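Hair accessory shop: order confirmations going out twice (SOLVED!)
Pondside help desk, ticket 1000

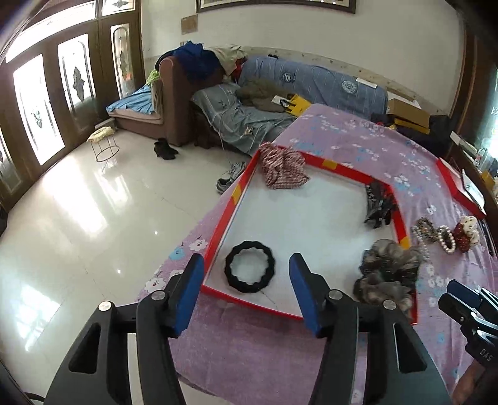 Last changed Thu 3 January by Yurani Puma

Reported by: Nelly Quintero
Status: closed

Nelly wrote in to say every customer buying scrunchies or hair ties was getting two confirmation emails, 30 seconds apart. Same order number, same total. One buyer thought she'd been charged twice and asked for a refund.

Checked first: payments. Only one charge per order, phew.

Checked second: the mail queue. Walter turned off retries and placed a test order. Still two emails. Turned retries back on.

Then Yanling had a great idea and compared the full headers. The first email came from the store, the second from Kavus, the old mailing add-on! We switched it off in September, but its "order paid" hook was still sitting under Settings > Connections > Legacy. I love it when headers give the game away like that.

Fix: deleted the hook, cleared the cache, placed three test orders. One email each!

Nelly watched it for 24 hours, and 67 orders went through with no doubles. She has also written to the buyer who asked for the refund.

Still open: the Tamayo store has the same add-on. Priya is checking it under a separate ticket.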